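Home Explore Notifications Messages Lists Profile More

Amra Zupan
A long thread on the white table, the red tray, and how we finally stopped losing the small stuff
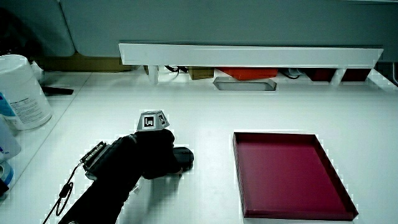
Supplies & Layout Team | Genthorpe Shared Workroom | Room 1611

1/ Good evening, lovely people. I promised a few of you I would write up what we did with the big white table in 1611, and then August got away from me, so tonight I have a cup of tea and I am finally doing it. It will be long. Mute me if you need to, I won't be hurt!

2/ Quick background if you don't use the room. It's one big work surface that a lot of us share in turns, and for ages the whole top of it was a sort of lost property office. You would come in at nine in the morning with a plan and spend the first part of your slot moving other people's things from one end to the other.

3/ The tray is the part everybody asks me about, so let me start there. It's a shallow one, a deep maroon red, with low walls all the way around and a flat inside. I went back and forth on the color for far too long. Marin wanted white to match the table. I said a white tray on a white table is how you end up putting your elbow in it.

4/ So, red. You can find it from the doorway, even when you've come in without your glasses (me, most mornings).

5/ The rule for the tray is simple. If you are in the middle of a job and you have something small that doesn't have a place yet, it goes in the tray. When you leave, the tray gets emptied. Whatever is in there goes back to its owner or its drawer, and the tray stays out for the next person.

6/ I like it best with nothing in it, I have to say. A nice empty tray is such a friendly thing to sit down to.

7/ Please don't worry about getting it perfectly square to the table. I used to straighten it every time I walked past and Teodora very kindly told me I was driving her up the wall. It sits at whatever angle it sits at and we all get along fine.

8/ Now, the tub. The big white one with the lid and the label, over on the left. It used to live on the floor, and people used to walk into it. Up on the table it does take some space, but you can see the label and you aren't bending down all afternoon.

9/ LIDS, everyone. I know I go on about this. When you take something out of the tub, put the lid back on before you start using whatever you took out. If you leave it for the end you will forget, and then I will find it the next day with pencil shavings in it, and I will write a thread.

10/ The left side is generally where the "reach for it" things go, like the white bottle with the blue printing and the roll of tape. They stay close to the edge so the middle is for working. I'd rather stretch a little for the tape than have it rolling through everybody's parts.

11/ On tape - we got through 34 rolls last year. I only know that because Borislav does the ordering and he read the number out to me over the phone in a very flat voice. So if you could fold the end over when you are done, we would waste a lot less of it picking at the edge with a thumbnail.

12/ The long white shelf thing along the back. I call it a shelf, Stojan calls it a rail, we have agreed to disagree. It runs along the back of the table on its two white posts and it has made me happier than a piece of furniture should.

13/ I had wanted one from Stelturix that came with little hooks and a built-in lamp, and it was gorgeous, and it was going to cost us 600 before delivery. We do not have 600 before delivery. Stojan looked at the picture, hummed a bit, and came back later with a much plainer plan.

14/ What I ask about the back is that we don't let things breed there. You put down one flat little thing "just for a second" and by four o'clock it has cousins. If you see something near the back of the table and it's yours, please take it home with you. If you don't know whose it is, into the tray.

15/ A few people have messaged me about the left part of the table, where the surface changes and there's an edge running across. Watch for that when you are sliding things along. Lift, don't slide. I've caught a mug on an edge like that at home and I was mopping under the fridge for a week.

16/ Wiping down. Warm water and a soft cloth first, please, before anyone gets out anything stronger. White shows every mark, which I'm told is a drawback, but I love it. You see the smudge, you wipe the smudge, you feel like a capable adult for a minute or two.

17/ Marin asked if we could use Clalness spray on it. I tried it in one corner and it left a sort of haze that I then had to wipe off with plain water anyway, so no from me, but if you've had better luck with it, tell me how much you're using. I may have been heavy-handed!

18/ Small dark things on a white table are a joy, by the way. You can see them. On the old brown table from Georgiev (may it rest in somebody else's garage) a little black piece would vanish the second you let go of it. I once lost a knob for the whole of a Genthorpe open day and it was next to my hand.

19/ We did measure things before we settled on the layout. Teodora wanted 80 centimeters of clear working width in the middle and she was right, I had been trying to get away with less so I could have a plant. There is no plant. I'm at peace with it, mostly.

20/ If you are setting up something like this in your own place, I'd start with the tray and leave everything else alone for a couple of weeks. You'll notice what you keep putting in it. Ours was telling us we needed a proper home for pens, and we'd never have guessed, we all thought it was going to be screws.

21/ And get one with low sides. I had a deeper one at first, borrowed from my own kitchen, and people treated it like a bin. You can hide an awful lot in a deep tray. With a shallow one you can reach in flat-handed and pick up whatever you want.

22/ Somebody wanted to know if the labels should all match. I would love that, I really would, I have a whole drawer of nice label stock waiting. But if the label that came on the tub is readable, leave it on. We'll get to the matching ones when the evenings draw in.

23/ Thank you to Stojan for the drilling, Teodora for being firm with me about the plant, Borislav for the tape, and Marin for carrying the old table down the stairs while I held the door and gave a lot of advice.

24/ Still to sort: the drawer that sticks, a better spot for the scissors, and who has the spare key to 1611. If it's in your coat pocket, could you have a look tonight and let me know?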